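## About Grustham

Grustham teaches folding, mending and closet care to people in small apartments. We started in April with one class and now run 3.

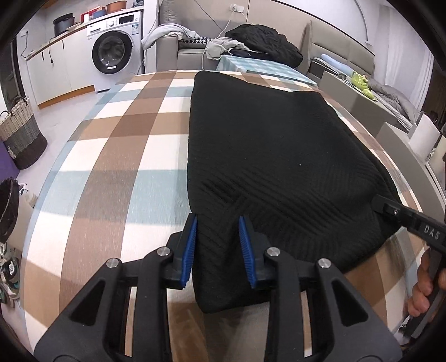

Knitwear is where most students begin. A folded sweater keeps its shape better than one on a hanger. We fold it into a rectangle, like the black knit on the plaid - any flat surface will do. A printed guide goes home with each student.
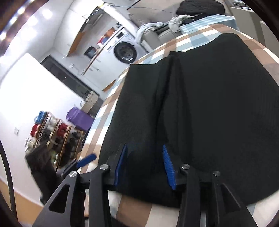

Korkor Sulemana wrote to us that her sweaters now fit in one drawer and she wants a class on coats next.

Classes are held at our Zurndale location.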